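Notebook, May — open day at Rasetti, handheld gripper demo 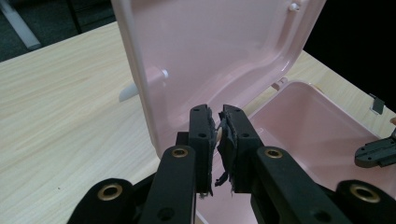
Handheld gripper at the pink box, lid up. Note state of the finger pads.

Went over with Ximena Tlapale after lunch. Villalobos had the front table and did most of the talking. The pitch: a person does the task with the handheld gripper, the camera on it records, and an arm fitted with the same fingers learns from the recordings. They claim 265 recordings for the box task alone and want 600 before they train again. No success rate on the poster. I asked for one and got "it depends on the box."

Pads first, as that is what I went to look at. Both are torn on the inner faces, the right one worse, with strips hanging off the bottom edge. There is a small cream-colored bit of something caught between them as well. Villalobos says pads are good for 3,000 grasps. Maybe on a foam cube. If the rubber changes shape over the course of a data set, then the early recordings and the late ones come from different grippers, and I didn't hear anyone say how they deal with that. Ximena asked whether they log pad changes. They log the date. Not the same thing.

The box is a fair choice of object, I'll give them that. Hinged lid, shiny plastic, small latch — a bad grip should show up fast. But it was the only box on offer, and pink on light wood is about as easy as it gets for picking out an edge. I'd like to see a clear one, or this one on a dark table.

Tried the gripper myself. Heavier than ours, and my wrist was complaining inside of 60 seconds. Linkage felt decent, no slop I could find by wiggling it. Would not want to do a full afternoon with it.

The Stoment software (they call the viewer Drender) played back a run for us. Looks nice. Playback is playback, though, and the arm itself stayed parked the whole time we were there.

To do:
Ask Rasetti for the pad material and thickness.
Ask for failed runs, not just the good ones.
Ximena to check our own pads for tearing before we say anything rude about theirs.

Not ready to buy. Would go back if they run the arm.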